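Farneck Wire Grid Panels, Black

Sold in packs with connectors
Maker: Farneck
Stocked at: Zullgate warehouse, Navickas Road counter
Page updated Jul 16, 2021

Farneck panels are coated steel wire grids that clip together into open shelving. They are used in small stores, break rooms, pantries and market stalls. No tools are needed beyond a rubber mallet, and most people manage without one.

Each pack of 14 panels comes with enough plastic connectors for a basic cube layout. Extra connectors are sold separately in bags of 2 or by the box of 300. If you are building against a wall, order one spare bag. The corner pieces crack if they are forced on at an angle.

Panels join at the edges. Press the wire into the slot until it clicks, then check the opposite corner before moving on. Build the bottom level first and load it before adding anything above. Tall layouts should be tied to the wall with the strap kit. 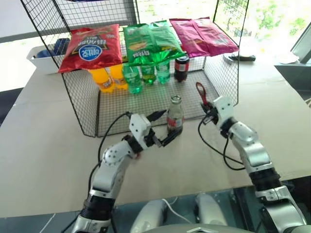

Light items can go up top. Cans, jars and full bottles belong on the lowest level you can spare. The grid openings are too wide for loose candy, spice jars with narrow bases or anything that rolls, so lay a liner under those. Hilia shelf liner cuts with ordinary scissors and fits without trimming if you order the matching size.

Cleaning: wipe with a damp cloth and dish soap. Do not use steel wool or bleach, and do not run panels through a dishwasher. Chips in the coating can be touched up with black enamel.

Not suitable for outdoor use or for walk-in coolers. The coating holds up in a dry room but will rust at the cut ends if it stays damp.

The connectors changed in January. Old and new styles look alike — the new ones have a raised ring around the center — and they should not be mixed in one unit. If you bought panels before then, tell us when you reorder.

Trade accounts: orders over 2000 panels ship by pallet and need a loading dock or a lift-gate truck. Ask for Gediminas Luik at the Zullgate desk for pallet pricing and delivery dates.

Returns are accepted on unopened packs only. Connectors are not returnable once the bag is open.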